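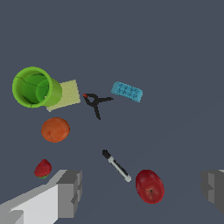
The Tuster Observer Mission

3 min read

The Tuster Observer Mission was a small ceasefire monitoring force that sat between Istia and Addo from November 2000. I've been reading up on it for years (my shelves are groaning) and I still find new bits, so treat this entry as a work in progress!

Background

Istia and Addo had argued over the Tuster valley for as long as either had kept maps. Both wanted the road, both wanted the bridge at Fleltar, and each had an embassy in the other's capital that mostly sent cross letters. The ceasefire text ran to six pages, and three of those dealt with the bridge.
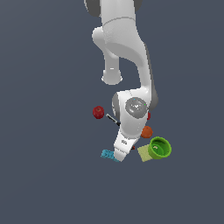
The mission had 1367 people at its largest, most of them unarmed, and they worked out of Fleltar. Their rules let them look, write things down and report to both governments, but never to step in. The headquarters stood above the villages and very close to them, and people in the valley had mixed feelings about that. Some were glad of the patrols, while others grumbled about the traffic on market mornings, and I've met a fair few who did both.

Patrols and the bridge

Patrols went out in mixed pairs, one officer chosen by each side, with a driver from a third country. The bridge opened to farm carts first and lorries much later, after a long quarrel over who should stamp the papers. Both did, in the end, and the queues were dreadful. 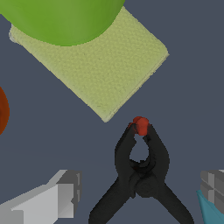 Green sphere on a square yellow-green pad. Computer rendering.

Closure

The mission handed over to a joint border office on 8th July, with a short ceremony and a very long lunch. The ambassadors shook hands on the Addo side of the river, which Istia's papers complained about all week.
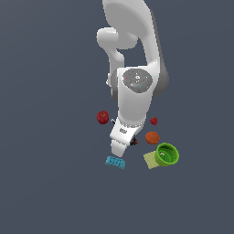 White robotic arm seen from above, with a round grey disc on the wrist joint.

The patrol logs are split between the two national archives. Istia's half is the easier one to get into, though you'll need to write ahead.

Contact | © Adhiambo Okoth | Back to top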